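The Bread Problem

A short story

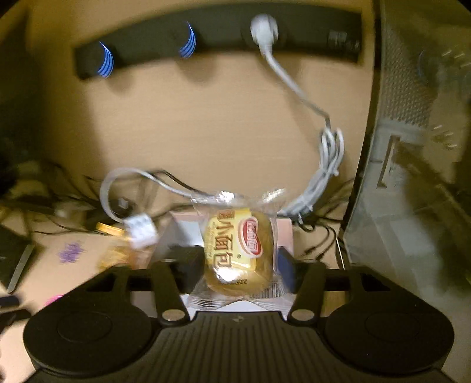 She had been told the hand would learn. That was the word on the Zamudio page, and it was the word her brother used on the phone, and she distrusted it from both of them. A dog learned. A kid learned, eventually, not to put a fork in the toaster. The hand was a kit that had come to Stuluvport in a padded envelope, with one screw missing and instructions translated by someone in a hurry.

"It's not really a hand," her brother said. "It's what you use to show the other hand what to do."

"So I do it first."

"You do it first."

"And then the robot does it."

"After you've done it enough times. Yeah."

"How many is enough?"

He went quiet in the way he did when he was looking something up. She could hear the television going at his end, the cricket by the sound of it.

"They reckon 400 to start with," he said. "For something easy."

She looked at the packet of little bread rolls she had bought from the shop near the station, each one in its own wrapper, and wondered what counted as easy.

The workshop was the back half of an old tyre place they all called Uvside. You paid your share, you got a desk and a shelf and the right to complain about the kettle. The others there made sensible things. A bloke near the roller door had spent two years on a canoe. Two sisters did upholstery and had opinions about staples. When she said she was building an arm that could pack a lunch, the older sister asked whose lunch, and she hadn't had an answer ready.

Her mother's, was the truth of it. Her mother lived up at Ullula and had hands that had stopped closing properly. She could still butter bread if you gave her the morning. The wrappers were what beat her. Anything in plastic went in the drawer until somebody visited, and when you opened the drawer it was like robbing a vending machine.

So, the arm. It had seemed reasonable at one in the morning with a glass of wine. The arm would pick up a thing, hold it steady, and in time would open it. Her brother had sent a video of a much bigger arm folding a towel. She had watched it three times before she noticed the clock on the wall behind it, and that the minute hand was going round like a fan.

She did the rolls anyway. Squeeze, lift, carry, set down. Squeeze, lift, carry, set down. The plastic crackled each time and the roll inside got a bit flatter. By the second evening she had crumbs in a sealed packet, and she opened a new one and carried on.

"You could be paid for that," said the canoe man, on his way to the kettle.

"By who?"

"I don't know. Whoever pays for it." He watched her do another. "What's it do if the bread's a different bread?"

She put the gripper down. It was a fair question and it annoyed her for the rest of the night.

She rang her brother and asked him. He said that was what the extra runs were for, you mixed it up a bit, different breads, different places on the desk, different light. He said 2000 would be better than 400. She asked how he'd got from one to the other so quickly and he said it was just how these things went, the more the better. She said that was also how poker machines went.

"You're in a mood," he said.

"I've spent 1525 dollars on a thing that can't pick up a roll, and I'm picking up rolls to make it feel better."

"You wanted to help Mum."

"I know what I wanted."

She stuck at it through the start of May. It was cold in Uvside by then, and she did her runs in a beanie and a coat with the sleeves shoved up. She got good at it. She could take a roll by its fat middle without bursting the wrapper and put it on a square of masking tape without looking. She found she'd started picking up other things the same way, her keys, the milk, straight down and straight up with her elbow out. The upholstery sisters did an impression of her, quite a good one.

The arm ran on its own for the first time on a wet night with most of them gone home. She set a roll on the desk, pressed the key and stood well back, as though it might go off.

It went out over the desk and stopped. It came down, slow as an old man lowering himself into a pool, and closed its fingers on the air beside the roll. It lifted the air. It carried the air carefully across to the tape, set it down, and let go.

"Beautiful," said the canoe man.

"Shut up."

She moved the roll to where the arm had thought it was and pressed the key again. This time it got it. The fingers came together, the wrapper crackled, and up it went, and her stomach went with it, she couldn't help that. It was over the tape and dropping when the roll slid out sideways and went off the desk onto the concrete.

"That was close, but," he said.

"It got it because I put it there."

"Still. It got it."

She wrote both down in the exercise book, the miss and the drop. She had a horror of being one of those people who only wrote down the good ones. In the video of the towel there had been one towel. She would have liked to see the floor.

Over the next fortnight it improved, depending on how you felt about the word. With that bread, on that desk, with the overhead light on and the door shut, it would get the roll to the tape more often than it wouldn't. If the door was open and the afternoon came in, it went to pieces. Her brother drove down to see it and filmed eleven tries on his phone and sent their mother the ninth.

Her mother rang straight away.

"That's very clever," she said. "Does it open it?"

"No, Mum. It moves it."

"Where to?"

"About a foot to the left."

Her mother considered this. There was a kettle going behind her, coming up to the whistle. "Well," she said, "I can do that."

She drove up to Ullula at the weekend without the arm. It was 273 kilometres and she had the radio off for most of it, arguing with her brother in her head and winning. In the boot was a thing she had made on the last night, when she should have been doing runs. It was a block of hardwood from the canoe man's offcuts, heavy enough not to slide, with a slot sawn in the top and a bit of blade set down inside where a finger couldn't reach it. You pushed the edge of the wrapper in the slot and drew it toward you with the side of your wrist. There were no cables on it anywhere.

Her mother did a muesli bar first, then a packet of crackers, then everything in the drawer. They sat at the table with the lot of it open in front of them, far more than two people could eat.

"And the robot?" her mother said. "Will you keep on with it?"

"He wants me to do another 400."

"Will that fix it?"

"He says it'll help." She took one of the little rolls, which had come up in her coat pocket and was squashed nearly square, and handed it across to be opened. "I've said I'll do a hundred, and then I want to see it with the door open."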